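Laundry Room, Lockwood House: Equipment and Load Notes

Gallery page 7 of the building record
Compiled by Miklós Pap
Last revised 2021-11-25

The laundry room at Lockwood House is on the ground floor, at the Mirnley Street end of the corridor. Floor area is 14 square meters. The room has one cold water supply, one standpipe, one floor drain and a dedicated electrical circuit. It was refitted after the Illeten wing was closed and the linen service moved across.

The gallery covers loading and sorting. Plumbing connections, the drain run and the drying racks are on separate pages. Pictures are grouped by subject, with notes kept to a line or two. Where a note gives a house rule, the rule is the one posted on the inside of the laundry room door.

General points before the pictures:

Washing is carried to the machine in a basket and loaded by hand height, with the basket held close to the door opening. Baskets are not to be set on top of the machine.

Small mixed loads are allowed on the short cold program only. Full loads are sorted into light, dark and red before washing.

Garments with holes or frayed hems go in a mesh bag or are set aside for mending. A loose thread can wrap around a button or zipper on another item and pull the hem out further.

The door seal is wiped with a dry cloth at the end of each day. The door is then left open a hand's width.

Loading and sorting
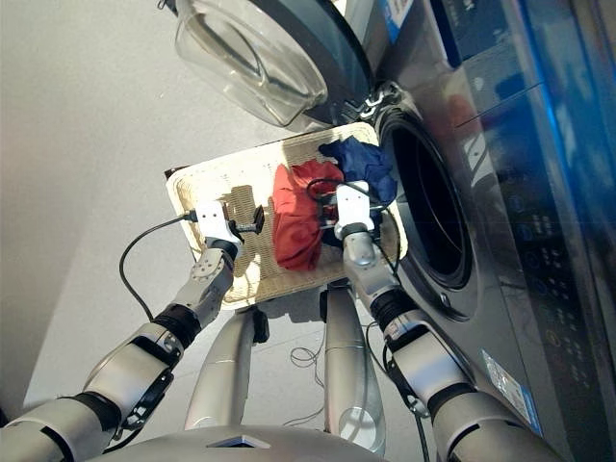 Front loader, door open, with a red item and a navy item in the shallow woven tray. Control panel lit blue.

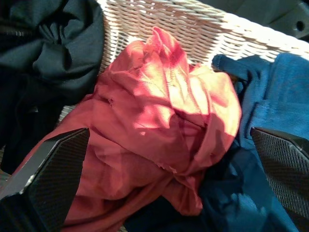

White wicker basket, mixed colors. The red cloth is lightweight and has a small hole and a frayed edge; mending pile or mesh bag under the house rule.

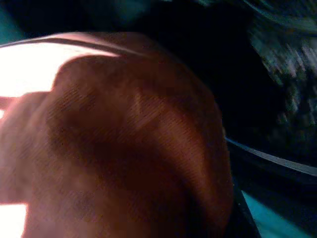
Brown fabric with a fine diagonal weave, close view. Strong light on the left makes the color read paler than it is in shade, so sort by the shaded part.

Sorting by color in direct sun

The laundry room gets direct sun for part of the day. Under these conditions thin red and orange fabrics can look peach or pink on the lit side, and brown can pass for rust. Navy and black are the other common mix-up, mainly in shadow at the bottom of a basket. The procedure is to turn the item over once and check it against the white sorting cloth kept on the shelf. If the color is still in doubt, the item goes with the darks.

Rust and brown items are washed with the reds for the first 4 washes and with the darks after that. Dye loss from new brown cotton was the main cause of stained linen in the previous year's log.

Weights and limits

Loads are weighed on the hanging scale by the door. The empty sorting basket on the house inventory weighs 961 grams, and this is subtracted from the reading. The figure is written on a tag tied to the scale. Baskets brought from the rooms are weighed empty first.

The drum is filled to no more than three quarters of its depth, with the washing not pressed down. Heavy dark items go in first, thin items last. Before the door is closed, the fold of the rubber seal is checked for trapped cloth, particularly at the lower edge.

Short cold program: 20 degrees Celsius, reduced spin. Suitable for thin or slightly sheer fabrics and for mixed colors that have been washed before.

Baskets

Woven baskets are used for dry washing only. Wet items are moved in the plastic tubs from the Hornel storeroom. Standing water darkens natural weave and weakens the rim, and a basket with broken strands will snag thin cloth. Each basket is checked along the rim and inside the corners once a month. Loose ends are trimmed flush with side cutters and the spot is rubbed with fine sandpaper.

Baskets are brushed out, not washed. Lint collects in the gaps of a tight weave and comes off most easily with a stiff dry brush worked along the direction of the strands.

Pending work

Replace the shelf brackets over the sorting table. Relabel the scale tag. Renew the sealant at the floor drain, planned for December together with the annual check of the supply hose.

Corrections to this page go to Miklós Pap through the house office. Please quote the gallery page number and the heading.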